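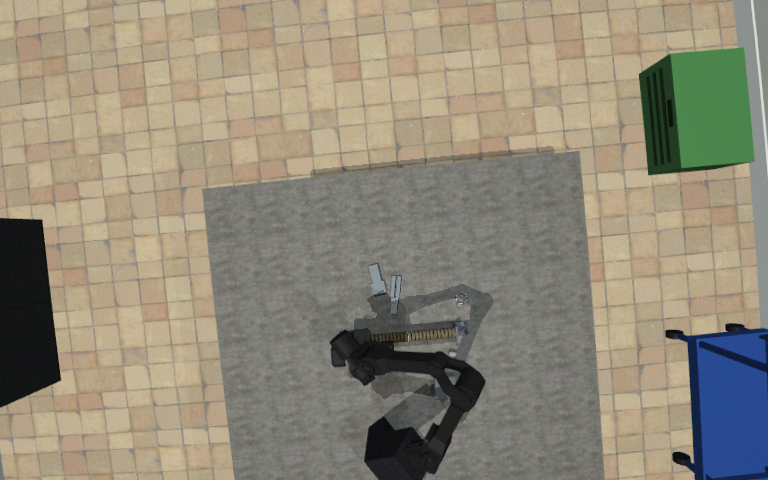
Palesa Msimang wrote back that grout should be sealed before anyone moves a stick of furniture in, and she's right, so start there.

Slide 2 – the Gisville hallway. Old house, small tile, lots of joints. More joints = more grout = more scrubbing. Pause. Ask who has tile at home.

Cleaning. Warm water, soft brush, change the bucket. No vinegar on stone!! Say it twice.

Findley kitchen next. Owner mixed leftovers from 2 batches, colors came out blotchy, she loved it. Don't get stuck on this story, ran over in April.

Sealing – thin coat, wipe the extra off teh face of the tile, leave it overnight. Second coat only if water still soaks in. Cheap foam brush is fine.

Cracks: keep short. Rake out, vacuum, refill. If it cracks agian in the same spot the floor is moving, call somebody.

Le Goff job, 4 rooms, skip if short on time.

Questions. Somebody will ask about heated floors – send them to the handout.

Last updated: 27 September 2026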